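Sternum strap

A sternum strap, also called a chest strap, is a short adjustable strap that joins the two shoulder straps of a backpack across the upper chest. It keeps the shoulder straps from sliding outward and steadies the upper part of the load. Sternum straps are found on hiking packs, school bags, hydration packs and many child carriers.

Construction

Most sternum straps are made of narrow webbing in two unequal lengths, joined by a small side-release clip. The longer length passes through an adjuster, and its free end is often held by an elastic keeper. Each length is attached to a shoulder strap by a sewn loop, a ladder of webbing loops or a sliding rail. Rails allow the height to be changed without tools, but they may work loose under heavy use. On some models the clip also contains a signal whistle.

The strap is distinct from the buckles lower on the harness, which set the length of the shoulder straps, and from the load lifters, which run from the top of the shoulder straps to the pack body.

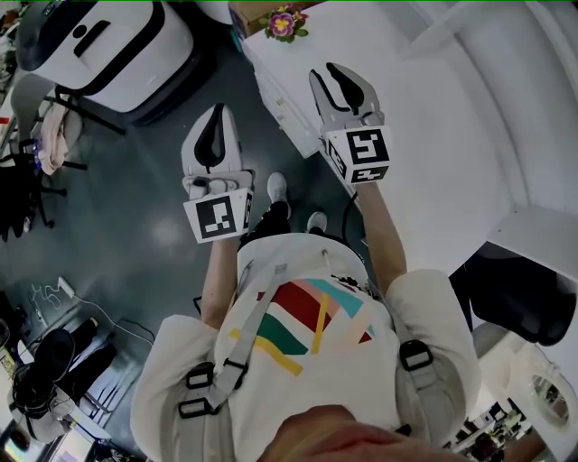 Light-gray backpack shoulder straps worn over a printed T-shirt, with a thin white sternum strap near the neckline.

Fitting

The shoulder straps are adjusted first, followed by the sternum strap. The usual position is a little below the collarbones, where the strap does not press on the throat or restrict the chest. It should be drawn in only until the shoulder straps lie flat – overtightening pulls them toward the neck and can make deep breathing uncomfortable. Wearers with narrow or sloping shoulders tend to rely on the strap more than others. A sternum strap does not transfer weight to the hips and is not a substitute for a hip belt.

History

Early canvas rucksacks were generally carried without a chest connection, and walkers sometimes tied the shoulder straps together with cord. In her survey of pack harnesses, Soudabeh Dehghan describes the Flimley day pack, which had a fixed strap 24 centimeters long, sold in a first run of 900. The later Jirkier model replaced the fixed strap with a sliding one.

Care

Webbing may be washed by hand in cool water with mild soap and dried away from direct heat. Grit should be rinsed from the clip before storage. A cracked clip can be replaced with one made for the same webbing width.

See also
Backpack
Hip belt
Load lifter
Side-release buckle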